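Chapter 3
Small Things That Live Together

I learned to keep a kitchen from my aunt, who kept hers badly, and I mean that with love. You could cook a whole dinner at her place and never once find two chopsticks that matched (we ate with whatever came out of the jar first, and it tasted great). So when I sat down to plan this book, I knew I wanted a whole chapter on the tall, thin, easily lost things: chopsticks, spoons, stirring sticks, all the stuff that gets dropped into a holder and forgotten.

In Chapter 2 we worked on drawers. A drawer hides its troubles, and you have to go looking for them. A holder stands out in the open where everybody grabs from it several times a day, and that makes it a nice place to learn sorting. It's small, it's cheap, and you can finish it before the rice is done!

My own first try was in the kitchen of a rented apartment in Breltivberg. I had a glass table, one plastic holder, and far too many chopsticks. I tipped everything out at once, and half of it rolled onto the floor. These days I take things out a few at a time and lay them flat – spoons near spoons, sticks near sticks – and I keep the holder close by so I'm not walking back and forth.

A kitchen of the same general kind, with a rice cooker, a microwave on a lavender cloth, and a beige holder that has a heart on its front, will do fine for the exercises in this chapter.

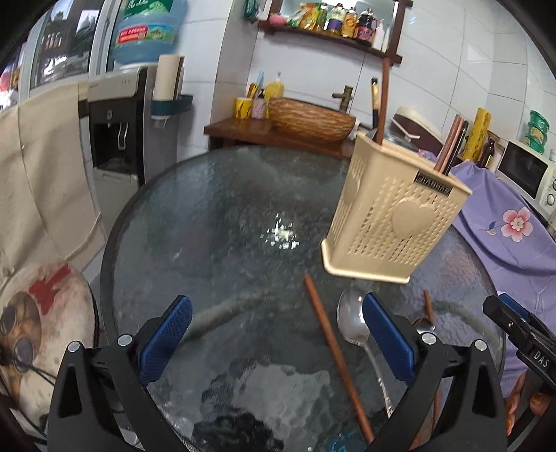
Should spoons and chopsticks share one holder?

They can, as long as the holder is wide enough that you can pull out one thing without dragging up three others. If it's narrow, give the spoons their own cup and leave the tall one to the chopsticks.

Now, about wash and dry. I used to put everything back damp, and the bottom of my holder got a smell I won't describe to you. A holder with openings in its sides lets air move through, and that helps, but it doesn't do the whole job. Wood stays damp longer than steel. Spread your chopsticks on a towel after washing, go do something else, and come back to them before bed. The spoons you can wipe and put away right then.

While things are out on the table, look them over. Run a thumb down each chopstick (gently, splinters are real) and set the rough ones aside. Bend down and check whether any of them has started to curve. With spoons, I check where the handle meets the bowl, which is where mine always seem to hold on to a little dried soup.

Then there's pairing. Some people match by color, some by length, and my friend Estela Alarcón doesn't match at all and thinks I'm fussy. I match by length. Stand two chopsticks on the table side by side, and if the tops come out even, they're a pair as far as I'm concerned. Any leftover single goes to the stove for stirring noodles, and it can live in the same holder if you don't mind pulling it out by mistake now and then.

You'll want a clear spot for all this. Round tables are a little tricky, I find, with no corner to start from, so I begin at the side nearest me and work away from it. Leave the holder toward the back, where your elbow won't catch it.
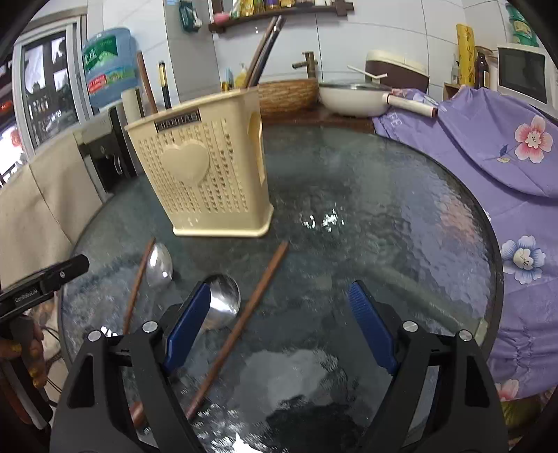

Misaki Kudo disagrees with me on nearly all of this. She told me that she keeps her spoons lying down in a shallow tray by the stove, that standing them up only makes people touch the end that goes in somebody's mouth, and that I ought to say so in print. I've now said so! She has a point about the spoons, and we'll come back to trays in the section on countertops.

For the first exercise, pick one holder in your kitchen and take out everything in it. Write down what you found under two headings, "use" and "don't use," and bring the list with you to the next section.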